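I get the same handful of emails every time somebody is putting together a budget for a two-arm bench setup, so I've pulled my answers into one page. I do the equipment planning for our lab at Utolmont, I've been through two rounds of purchasing now, and I've made enough mistakes with purchase orders to have opinions. Prices move around too much to list here, so I mostly talk in shares of the total. Last touched June 20, 2026.

## Before you ask for quotes

**Where do I even start?**

Start with the job! I know that sounds obvious, but my first request to the finance office was a list of arms I liked the look of, with no job attached to it, and it came back with a big question mark on it. Second time around I wrote one paragraph: two arms, one bench, pick up a sticky note, hold it on a cork board, push a pin through it. That paragraph did more for me than any spec sheet. You can read it out loud to a vendor and hear very quickly whether they've understood you.

**Do I really need two arms?**

For anything where one hand holds and the other hand does something, yes. Pinning paper is like that, and so is opening a jar or folding a cloth. If your work is all pick-it-up-put-it-down, buy one good arm and spend the difference on spares (you'll want them).

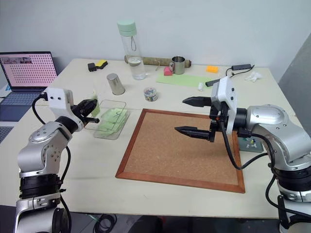
**How much of the budget should go to the arms themselves?**

Plan on 60 percent for the arms and grippers together. The rest goes to the computer, tables, cabling, shipping, spare parts and a cushion for whatever you forgot. My first plan had 85 percent in the arms and I spent the whole following October begging for cable money.

**Buy, lease or borrow?**

We bought. Tokarz offered us a lease that looked great until I read the part about return shipping, which was on us, in the original crates, which we'd already broken down and thrown out in my head. If your project has a hard end date, a lease can still make sense. Just price the trip home too, and ask who pays if a joint wears out halfway through the term.

**How long does delivery take?**

Longer than the quote says. I pad every date the vendor gives me and then don't tell my boss the unpadded one. Ask whether the grippers ship with the arms or separately. Ours came separately, so for a while we had two very nice arms with nothing on the ends of them.

## Grippers and small parts

**Are the standard two-finger grippers good enough for paper?**

They've been good enough for us, with the right fingers on them. Smooth fingers and thin paper don't get along, so ask what finger surfaces are on offer and get a textured pair in the first order. We bought ours through Virnix as an add-on line, and I wish I'd ordered a second set at the same time, because the small-order fee on the next one was silly. 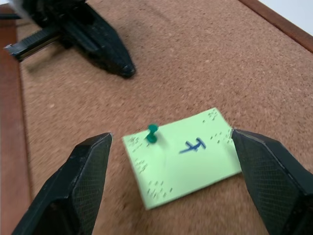 *Green pin, green note, and a gripper finger on either side.*

**How many spare fingers should I order?**

I keep 5 pairs on the shelf. They're the part that meets the table when somebody's numbers are off, and they're cheap next to everything else. Put them in the original order so they ride along with the big shipment.

**What about the stuff the robot handles?**

Give it its own line! Sticky notes, pushpins, cork boards, little trays to put them in. I left all of this off the first budget because it felt too small to mention, and then every box of pins turned into a reimbursement form. Our whole consumables order this round came to 433 dollars, which is nothing compared with the arms, and having it approved up front saved me a lot of paperwork. Buy more than one of the same board, too, so you can swap in a matching one when the cork gets chewed up.

## The room

**How much table do I need?**

More than the reach diagram suggests. The diagram shows you where the arms can go and says nothing about where your laptop goes, or the hub, or your water. We price two tables per station now, one for the work and one behind it for everything else, and I'd do that again without thinking about it.
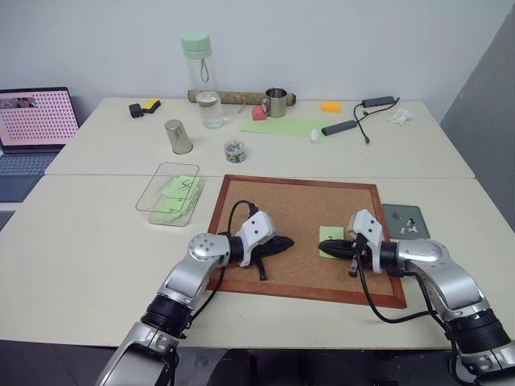

The second table doesn't have to be anything fancy. Ours are a plain matching pair, and matching heights are the only thing I was picky about when I ordered them. The one your arms work over deserves the money if you have to choose, so get the stiffest top you can afford and ask the supplier what it's rated to hold.

**Anything for cables?**

Buy longer than you think. A cable that reaches fine with the arm parked can come up short when the arm stretches out, and that's a lousy thing to learn after the invoice is closed. Get sleeves and clips in the same order. Also count your outlets before the electrician's visit and not during it (ask me how I know).

**Should I pay for the service plan?**

We did for the first year and I'd say the same to you. The folks at Velthorpe skipped it, and they've been fine so far, but they have a machinist down the hall and we don't. Read what the plan counts as "wear," and find out if they'll send a loaner while yours is out.

**Can I see your spreadsheet?**

Sure! Write to me at the lab and I'll send the blank version, with the formulas left in. The shipping tab is a mess and I haven't gotten around to fixing it.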